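# Cunha House, end of let checks, ground floor flat

Walked round Tuesday, started 8.40, keys back at Grita office by half ten. Comments are mine, anything marked ACTION wants doing before the next lot move in.

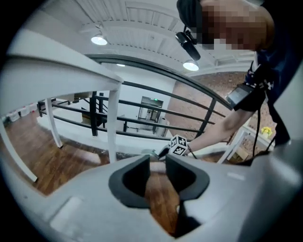

Tick = fine. X = not fine. N/A = didn't apply or couldn't get at it (said which).

## Way in and hall

- [x] Front door closes and latches by itself
- [x] Key turns both sides. Stiff, bit of graphite would do it
- [ ] **X** Hall light. Works, but the switch plate is cracked at the bottom corner. ACTION, new plate
- [x] Smoke alarm, pressed and sounded. Date on the back is still good
- [x] Meter cupboard clear of coats etc. Electric 2,357, gas 1,338. Sent both to Clurik

## Kitchen

- [x] Heat alarm sounded
- [x] Fire blanket on its hook, tag in place
- [ ] **X** Cooker hood filter. Solid with grease. It was on the last sheet too and got ticked as done. It wasnt. ACTION
- [x] Hob, all 4 rings light first time
- [x] Under sink dry, felt round both joints
- [ ] **X** Socket left of kettle has scorching round the top hole. Switched off and taped over. ACTION, urgent, electrician not handyman please
- [x] Window opens, restrictor holds

## Front room

- [x] Floor sound, no lifting edges, nothing to trip on
- [x] Blind cord cleat fixed to wall at proper height
- [x] CO alarm sounded. Would rather it was on the wall than stood on the shelf but it passes
- [ ] N/A Chimney. Boarded up, vent is open and clear

## Bedroom

- [x] Window, opens fully, key on hook
- [ ] **X** Wardrobe not fixed back to the wall. Strap is there, screw isnt. Five minute job. ACTION
- [x] Radiator hot top and bottom, no weeping at the valve

## Bathroom

- [x] Extractor runs on after light goes off
- [x] Pull cord clean, not frayed
- [ ] **X** Sealant gone black along the long side of bath and coming away by the taps. Rake out and redo, dont go over the top agian
- [x] Hot tap ran for a few mins, temperature ok at basin

## Boiler

- [x] Service sticker in date
- [x] Pressure in the green
- [ ] N/A Flue outside, couldn't see it for next door's ladder. Look next visit

## Still to sort

Cedimon quoted 224 for the socket and the switch plate together, take it. Filter and wardrobe can be done same day by whoever goes in with the sealant. Kitchen socket stays taped till then, no one to use it.

Recheck in March, flue first.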